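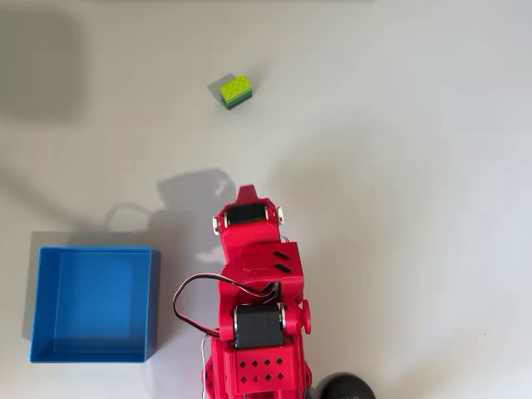
From: Ebbe Söderlund
To: Prirnham Growers list
Subject: Re: [growers] hulless oats, anybody?

On a morning in July, Marian at Berkard wrote:

> We have a strip on the low side of the farm that has been in buckwheat and I'd like to put it into a grain we can sell at the stand. Customers keep asking for oats. I looked into regular oats and gave up when I saw what a dehuller costs. Has anyone on the list grown the hulless kind? What I want to know is:
>
> - do they really thresh clean
> - how bad are the birds
> - can you roll them on a small mill
> - is anybody making money on it
>
> I have a walk-behind seeder and can borrow the old combine from the Solberg place if the belt gets fixed.

Marian,

I've grown them for three seasons on the bench above the creek, so I can answer most of this. My ground is lighter than yours and drains faster, so keep that in mind.

Threshing. They come out mostly clean. A few kernels in every handful still have the hull on, more in a dry year when the top of the head ripens ahead of the bottom. I run everything through the fanning mill twice and then over a screen. What hulls are left I can live with in feed or in whole groats for soaking, but people notice them in porridge. If you are selling to eat, plan on a second cleaning and tell customers to rinse.

Set the cylinder slower than you would for wheat. The kernel has no jacket on it and it bruises. Bruised oats go rancid, and you will smell it before you see anything. I lost most of a bin the first year this way. It smelled like old paint by the time I opened it, and the pigs got it. They were not picky.

Seeding. Get them in as early as you can work the ground. The seed is softer than covered oats and doesn't sit well in cold mud, so there is a balance, and on your low strip I would wait until it crumbles. I seed heavier than the bag says, at 100 pounds to the acre, because germination has been uneven for me. Your walk-behind will work but check the plate. Mine was cracking seed until I changed to a bigger hole.

Weeds. Oats shade well once they are up, but they need a clean start. If the buckwheat dropped seed, you will have buckwheat in your oats. It is no great harm in the field but it is a nuisance at cleaning because some of it is close to the same size. I would work the strip shallow, let it green up, and work it again before you plant.

Birds. Bad on the edges, fine in the middle. A long narrow strip is nearly all edge, so you may have it worse than I do. The sparrows start when the kernel is in the milk stage. I tried flash tape and it did something for a week. What has helped more is not planting next to the brush row. Deer walk through but they haven't stayed.

Drying. This is the part I would get sorted before you buy seed. They need to be drier than wheat to keep. I spread mine on the barn floor with fans under a false deck and turn it with a scoop shovel. It takes several days if the weather is decent. Then it goes into sealed drums in the cool end of the shed. I don't mill anything until it is ordered, and I tell people to keep rolled oats in the freezer.

Rolling. Yes, a small roller will do it, but dry groats come out as crumbs and flour. Mist them with a little water the night before, stir, cover, and roll in the morning. They look rough next to store oats, which are steamed first. I bought my roller used from the bakery in Tiltavness. The new one I had been looking at was listed at $1,599 and I couldn't make that work on what I sell.

Money. Some. My yield is a good bit under what the neighbors get on covered oats, though they are counting hull and I am not. Whole groats in 2-pound bags sell steadily through the winter. Rolled sells faster and is more work. If I paid myself for the cleaning I don't think it would look very good. I keep it in because it breaks up the potatoes and I need the straw anyway.

On the combine: look at more than the belt. Last time I ran it, the clean grain elevator was leaking at the boot and I left a trail of oats the whole length of the field. Some tin and a few rivets would take care of it. Also clean it out well before you start. It had rye in it then and I was picking rye out until spring.

I have a sack of seed left over that you can have if you want to try a small piece first. It is farm saved, so do a germination test on a wet towel before you trust it. I'm at the shed most evenings after six. Bring your own sacks, I am short.

Ebbe

--
Prirnham Growers list
To leave the list, send a message with "unsubscribe" in the subject line.
Please trim quoted text when replying.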